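Remzi Aksoy runs the sorting bench at Hevitz, a repair shop that takes in worn house shoes and breaks them down by part. He has been at it for 2 years. Before that he cut soles at Gravomine, where nothing came back once it was sold.

"A pair arrives and the first job is to find out what it's made of," he says. "The label is usually gone. You go by feel and by how the edge is stitched."

Soft parts and stiff parts are kept separate from the start. Aksoy works on a bare wood table and keeps clear bins at the back of it. He tried opaque ones in November and went back within a week. "You lose time lifting lids. With a clear wall I know what's in there from my stool."
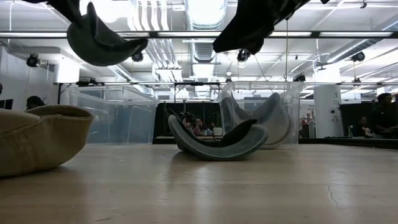
*The sorting table, with two clear bins along the far edge.*

The shop handles 700 pairs in a full month. Bo-ram Yeo, who keeps the intake log, sets the limit at 68 pairs per bench on any one day – above that, mismatches go up. "Left and right get parted," she says. "Gray is the worst color for it. Everyone's gray is a little different, and under the ceiling lights you can't tell."

Curved pieces take more room than flat ones and don't stack well. Yeo would like deeper bins. Aksoy would not, as he has to reach the bottom of them.

The table is due for replacement. Aksoy wants the same size and a duller finish. "Gloss throws the light back at you," he says. "By four in the afternoon I'm tilting my head to see a seam."

Yeo has asked for a quote from Drurkix and expects it by Saturday.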